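Equipment Plan and Budget Status, Jitetti Bench Automation Project
Period covered: third quarter, through September

1. Status of purchases

The first two-arm station is installed and in daily use. Both arms, both controllers and the table were accepted from the integrator, Geltano, against the checklist in the original proposal. One item stayed open at acceptance, a missing spare cable set, and was closed four weeks later at no charge. Spending on the station is within the approved line. Spending on consumables is not, for the reasons given in section 3.

The second station has been quoted but not ordered. Geltano has confirmed a lead time of 24 weeks from deposit. The Olo quote is shorter on delivery but excludes mounting plates, wrist camera brackets and on-site setup, and once these are added the two offers are close. We are holding both until the finger question below is settled.

2. Use of the station

Work this quarter was limited to small rigid objects, with a wrist camera supplying the close view. The planned soft-goods tasks have been moved to next quarter. Object handling is done on and beside a black mat on the white table. A second mat in mid gray is on the purchase list so that exposure settings can be compared under the same overhead lighting.

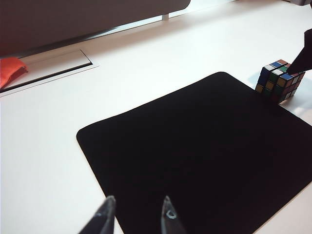 Figure 1. Wrist camera view at the two-arm station, with a finger of the opposing gripper in contact with a scrambled Rubik's cube.

The wrist view loses detail at both ends of the brightness range. The mat reads as a flat black area and the far part of the table washes out. The gripper's own fingers sit too close to the lens to be in sharp focus. A diffuser for the overhead lights is a low-cost fix and has been requested. Replacement cameras with a closer focus distance are a larger item and are listed as optional in the second-station budget.

3. Consumables and wear

Gripper fingers were budgeted at one set per arm per quarter. Actual use was 3 sets per arm. Tip wear was the main cause in the log, followed by loosening at the mounting screw. The current pointed fingers give good access to small parts but concentrate load at the tip. A blunter pattern has been drawn up, and Ó Riain has quoted 77 dollars per set at a minimum order of ten sets. We recommend placing that order before committing to the second station, as the mount on the new grippers has to match.

4. Requests for the next period

Approval is requested to move 500 dollars from travel to consumables. This covers the diffuser and the gray mat. The finger order would be charged to the maintenance reserve, which has not been drawn on so far.

No change is requested to the total award. The deposit for the second station should be released only after the new fingers have run for a full month on the existing arms. If the deposit slips past the end of next quarter, Geltano will requote, and the delivery date in the project schedule will need to be revised.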